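How to set your squad before the transfer deadline

These steps cover the Skundmont fantasy football game, in both public and private leagues.

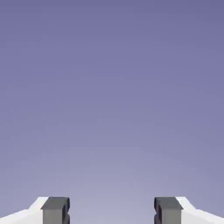 One reader wrote in to ask why her transfers vanished in November, and said she'd picked two new defenders and closed the page. Transfers aren't saved until you press Confirm, so check for the green tick.

1. Log in and open My Squad. You need 11 starters and four on the bench, from no more than 7 different clubs.

2. Check the injury list first. Players marked in red won't score. Amber means doubtful - leave those until the team sheets come out.

3. Choose your formation. The keeper slot is fixed, but you can swap a midfielder for a forward at any time before kickoff.

4. Pick a captain. His points are doubled. A striker at home to a weak defence is the usual choice, say an Irncombe forward against Raudsepp.

5. Put your bench in order. Subs come on from left to right if a starter doesn't play.

6. Press Confirm.

The deadline is 6:30 p.m. on the first match day of each round. Late changes count for the next round.

To join our private league, go to Leagues, then Join, and enter code 532. It's listed under Naltevia and there's no fee.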